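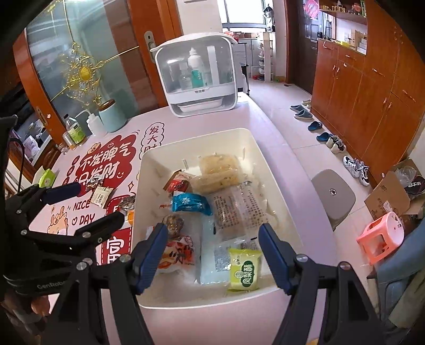
Stuvis trains packing arm on hand-collected snack data

2 Mar 2020

Automation firm Stuvis has published results from a trial in which a robot arm learned to sort wrapped snacks from recordings made by people using hand-held grippers in ordinary homes.

The arm was never steered by an operator during training. The people collecting the data held grippers with the same padded jaws as the robot's own, and worked at kitchen and dining tables with whatever was on them. Stuvis said it gathered 1,427 recordings this way, each covering a single item being picked up and put down.

The trained arm was then tested at the company's workshop in Mindasden. It was given 100 attempts at taking a named item out of a mixed tray and managed 65 of them. An earlier version, trained only on recordings from the workshop bench, was given the same test and did worse, though the company has not released that score.
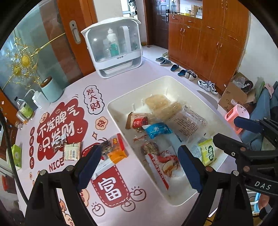 Snack packets are a hard case for this kind of work. Clear wrappers show whatever lies underneath them, foil throws back light from windows, and a thin packet pressed against the wall of a tray leaves little for the jaws to close on. Most of the failed attempts in the workshop test were of the last sort, according to the report. In others the arm picked up two packets together.

Patterned tablecloths also caused trouble early on, when the software took printed shapes for objects. Stuvis said the fault became less common once recordings from more homes were added.

The method was developed with Botha, which supplied the software used to match the gripper's movements to those of the arm. The two firms said they had used 6 layouts for the test, and that none of them appeared in the training recordings.

A second trial will begin later in March at a packing site run by Sumia, where the arm will fill mixed boxes. The report does not give a speed for the arm, and Stuvis said it had not yet tried to make it faster.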